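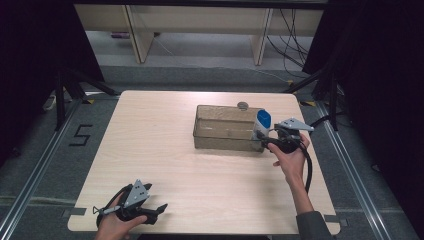
**Valter Quintela** - runs the after-school robotics club at Molcombe

*Review: Ornov hand-held gripper pair, 20 June 2025*

We've had the Ornov pair for most of a term now and I've been asked twice by other clubs whether they're worth the money, so here goes. Short answer: yes, if your lot are old enough to be patient with cables.

The job my students picked was a sorting one, bottles in and out of a brown-tinted translucent box, one gripper in each hand. Picking up a capped bottle sounds dull until you watch a fifteen-year-old try it without using their fingers! Most of them got the hang of it in 15 minutes. The grip is firm and the squeeze feels natural, much nicer than the Cocco ones we borrowed last year, which pinched.

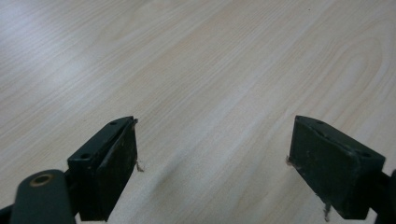
The fingers are flat and blocky, with small screw holes along the top, and they do pick up fluff. Ours get a wipe before every session and still come out with wisps on the edges. They scuff a bit too, though I can't say it has made any difference to the grip.

My real moan is the cables - thick, stiff and always where your elbow wants to be. I'd also like a proper manual. The one in the box is 2 pages long and one of those is the warranty.

We're taking them to the Fisden student challenge in July, so I may come back and change my score. Four stars for now.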